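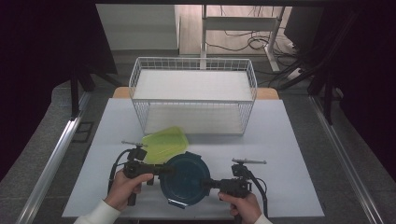 Sang-wook So
@sangwookso
September 3, 2021

Lid day at our place! I've been putting it off since May, and I finally got tired of the drawer sticking every time I wanted a bowl of leftovers covered.

Sang-wook So
@sangwookso
New rule is that every lid lives in the white wire basket, and if a lid has no container it goes. I'm starting with the light green one and the dark teal round one (the one with the little tabs, which I'm weirdly fond of).

Sang-wook So
@sangwookso
I like the wire because you can see in from the side and don't have to dig. My aunt in Drendale keeps hers standing up like records, and I may copy her.

Sang-wook So
@sangwookso
Does anyone have a bowl that would fit a round teal lid? I'm still looking for mine, and I'd hate to part with it!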